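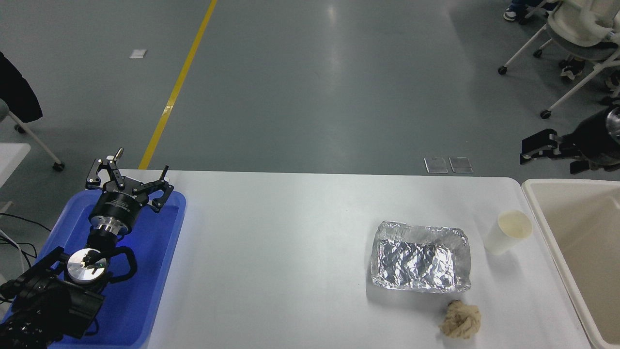 Kitchen tips from a robot open day (I went so you don't have to)

Skamell held its open day in July, and the flyer promised "the end of kitchen cleanup." I drove 80 miles for that. The demonstration was clearing a table, which my kids can do when threatened. I did come home with a few tips, most of them from watching a machine take its time.

Clear the trash first. Crumpled paper, used cups and foil pans go before you touch a sponge. The Skamell people call this "staging." My grandmother called it picking up after yourself.

Keep the bin lower than the table and right up against the edge. This one I liked. A dishpan on a stool works, and you can slide things over the side instead of walking each one to the trash.

Don't squeeze foil pans you plan to reuse. Lift from two opposite sides, under the rim. If the bottom is wrinkled, press it flat with the back of a spoon. Baked-on cheese means it's done, whatever the package says.
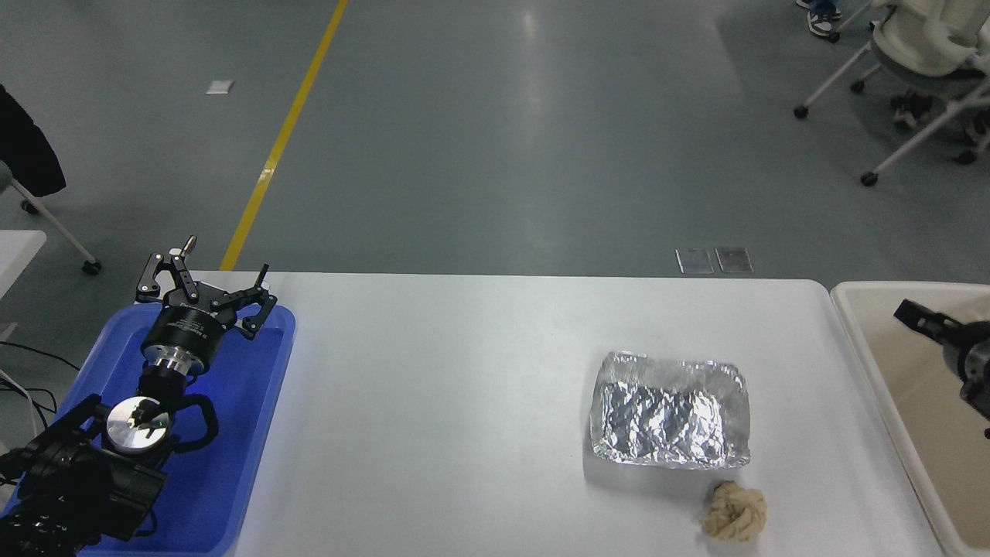

Paper cups don't stack well once they've been sat in coffee all morning. Toss them. Pour out the dregs first or you'll be washing the bin too.

Park cords to one side, away from water and feet. Goes for mixers and slow cookers as much as for anything Skamell sells.

I asked what a home version would cost and was handed a brochure with no price in it. I asked about grease and got another brochure. My whole cleanup kit is a dishpan, a scraper and a roll of bags, and it came to $11. I'll look again when theirs can do a lasagna pan.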